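Search this blog Search

Bin day, sort of

February 10, 2025

I finally gave in and dealt with the tall black bin today. 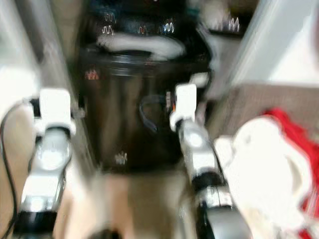
Costel says I should've done it weeks ago and he's right, but I had 60 better things to do! Got a fresh roll of bags at Conby (15 in a roll, and they've gone up again) and then spent ages picking the first one open - my fingers just slide off those things. Had tea after. Tomorrow it's the hall closet, if I can face it - I still can't find the good broom.

203 shares 15 comments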